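About Dundia

Dundia is a publisher and distributor of video games for console and personal computer. The company prepares games made by independent and mid-sized studios for release, brings them to retail and digital storefronts, and supports them after launch. Its head office is in Tomdale, with a second office in Uvunton that houses quality assurance and player support.

The company works with studios at every stage of production. Some come to Dundia with a playable prototype and a short written plan. Others have a finished game that has already been released in one language or on one platform and needs help reaching a wider public. Dundia does not operate an internal development studio and does not compete with the teams whose work it publishes.

Our History

Dundia was founded by Tonantzin Esquivel, who had previously worked in retail buying and later in product licensing. The first office was a rented suite above a print shop on Stevens Street in Tomdale, and the company's first releases were boxed editions of strategy and puzzle games sold through regional stores. Printing, packing and invoicing were handled on the same floor.

As digital storefronts became the main point of sale for most players, the company moved the larger part of its business online. The boxed catalog was kept, on a smaller scale, for titles with an established following. During the same period Dundia began to take on localization and platform certification work for other publishers. That work became a separate department and remains one today.

The Uvunton office opened with a staff of 17, most of them testers who had until then worked on short contracts. Bringing testing into the company on a permanent basis was a considerable expense at the time. It allowed the same people to follow a game from its first test build through its final patch, and the practice has been kept for every title since.

What We Do

Publishing. Dundia funds, schedules and releases original games under its own label. Each title is assigned a producer, who remains the studio's principal contact for the length of the agreement. Producers carry a limited number of projects at one time.

Localization. Text, voice and packaging are translated and reviewed by native speakers, who are given access to a working build of the game. Translators are credited by name in every Dundia release. Studios receive a glossary of approved terms at the end of the project and may use it freely in sequels and related works.

Quality assurance. The Uvunton team conducts functional, compatibility and certification testing on all current console platforms and on a range of personal computers, including older machines. Reports are delivered each evening by 6:30 p.m. during active test periods.

Physical editions. The company produces standard and collector's editions in limited runs. Art books, printed maps, soundtracks and cloth patches are designed together with the original studio, and final proofs are approved by the studio in writing before anything goes to print.

Player support. Support is offered by e-mail and through the in-game help menu of most Dundia titles. Games that are no longer for sale continue to receive support for account and installation problems.

Art and Packaging

The art department is based in Tomdale and is led by Tainá Toledo, who joined the company as a layout artist on its boxed editions. The department is responsible for cover art, store page assets, logos, manuals and the interior design of all printed material. It also prepares the style sheets that partner stores use when they promote a Dundia title.

Cover concepts are drawn by hand in the first round and presented to the studio as rough sketches. Digital work starts after a direction has been chosen. Members of the department rotate between projects, with the exception of long-running series, where the same artist is kept on wherever possible so that spines and logos match on the shelf. 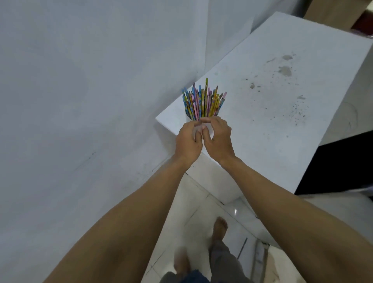

Working With Studios

Dundia's publishing agreements are written to be read by the people who sign them. The standard agreement sets out the advance, the revenue share, the schedule of payments and the conditions under which rights return to the studio. Ownership of the game, its characters and its source code remains with the studio in all cases. Sales statements are issued every quarter, and studios may request a review of the underlying figures once a year at no cost.

Studios retain final approval over gameplay and story content. Dundia may request changes needed to meet platform rules, age rating requirements or local law, and such requests are made in writing with the relevant rule attached. Other suggestions from the producer or the test team are advisory.

Release dates are agreed upon jointly and are not announced until a build has passed internal testing. When a date must be moved, the studio and the company issue a single statement, and customers who have pre-ordered through the Dundia store are notified by e-mail and may cancel for a full refund.

Submissions

The company accepts submissions throughout the year. A complete submission consists of a playable build, a description of the game of no more than 2 pages, a summary of the team and its prior work, and an estimated budget and schedule. Video footage may be included but does not take the place of a build. Each submission is played by at least one producer and one member of the test team, and all applicants receive a written reply.

Dundia considers games in all genres, with particular interest in strategy, adventure, simulation and puzzle titles. The company does not publish games built around wagering or the resale of in-game items. Studios with no previous commercial release are welcome to apply and are considered on the same terms as established teams.

Our Catalog

The Dundia catalog contains 55 titles, including original releases, localized editions and restored versions of older games. Restored versions are prepared from the original source materials where these survive, and are released with the agreement of the rights holders. Manuals and box art from the first editions are included as scanned documents whenever permission can be obtained.

A full list of titles, with platforms, languages and age ratings, is available on the Catalog page. Retailers may request the current trade list, which is updated each September and carries order codes and minimum quantities.

Employment

Dundia employs staff in production, localization, testing, art, sales and support. Open positions are posted on the Careers page and are filled from outside and inside the company on an equal basis. Salary ranges are stated in every posting. Interviews are held by video call or in person at either office, and candidates who are asked to complete a test assignment are paid for their time.

The company offers a testing apprenticeship in Uvunton for applicants with no experience in the field. Apprentices receive full pay from the first day and work alongside a senior tester on titles in active production. Many current members of the test team entered the company through this program, as did two of its producers.

Community and Education

Each year the Tomdale office receives school and college groups for a half-day visit covering the work of a publisher, from the first contract to the finished release. Visits run from 9:30 a.m. to 1:00 p.m. and are free of charge. The most recent school year brought around 370 students through the program. Teachers may apply for a place through the Contact page and should include the age of the group and any access requirements.

Dundia also donates retail copies of its age-appropriate titles to public libraries in both cities. Libraries outside the area may apply for digital copies where platform terms allow.

Privacy and Player Safety

Dundia collects only the information needed to process orders, answer support requests and operate online features. Information is not sold to third parties. Titles with online play include reporting tools and parental settings, which are described in the manual and on the support page for each game. Questions about personal information may be addressed to the privacy desk in Tomdale, and parents or guardians may request the deletion of a child's account by using the form on the same page.

Contact

General inquiries, press requests and trade orders are handled by the Tomdale office, open from 9:00 a.m. to 5:30 p.m. Members of the press may request review copies, logos and screenshots through the Press page, and should allow time for verification of a first request. Player support is handled in Uvunton, and customers are asked to include the title, platform and version number of the game when writing. Studios should send submissions through the online form, as builds sent on disc or by mail cannot be returned.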